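Work permit tied to employer – what happens if the company is bought?

Posted in Working Abroad > Permits and Visas
8/30/22

Triantafyllou

I moved to Canada last year for a software job with a small firm called Stoltovico. My work permit names them as the employer. Last week we were told that the company is being bought by Mostalent and that our contracts will move over by the end of the quarter. HR says "nothing changes for you" but they have said that about other things as well.

My permit has six months left on it. I had planned to apply for permanent residence before it runs out and I need the work experience to count. There are 53 of us in the office and only a few are on permits, so there isn't much to compare notes on.

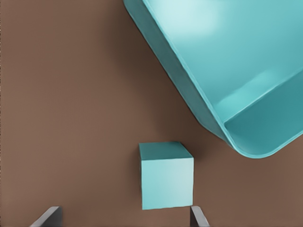
What I would like to know is whether I need a new permit before the switch, or whether the old one carries on until it expires. Also, if there is a gap between the two, can I keep working during it? I can't afford to sit at home for two months. My job title and pay are meant to stay the same, and so is the office.

Wurnovgate
Member, 546 posts

It depends on how the sale is done, so find that out first. Ask HR in writing whether Mostalent is buying the shares or only the business and its staff.

If they buy the shares, Stoltovico may go on existing as a company with a new owner. Your employer on paper is then the same one and the permit may well be fine as it is. If your contract moves to a different legal company, the name on the permit no longer matches and you need proper advice before you start working under the new name. There are rules for a new owner that takes on the old one's duties, but the paperwork has to show it.

Don't sign a new contract until you have that answer. Ask who the company's immigration lawyer is and whether you can speak to them. Bear in mind that they work for the company, so an hour with your own lawyer or a licensed consultant is money well spent.

On the experience, keep everything. Payslips, tax slips, the old contract, the new one, and a letter from Stoltovico with your job title, duties, hours and dates. Get that letter now while your manager still has the old headed paper. I had to chase mine for almost a year after a merger and the person who signed it in the end had never met me.

Six months is not long either way. I would start on the extension or the residence application now and not wait for the sale to go through.

harbour1972

Same thing happened at my place and nobody did anything, it was fine. New logo on the payslip and that was it. HR will sort it.

Wurnovgate
Member, 546 posts

That may have been a share sale. I would still get it in writing.

Triantafyllou

Thanks both. I have emailed HR and asked which kind of sale it is. They have passed it on to the lawyers – no reply yet. My manager has agreed to do the letter this week.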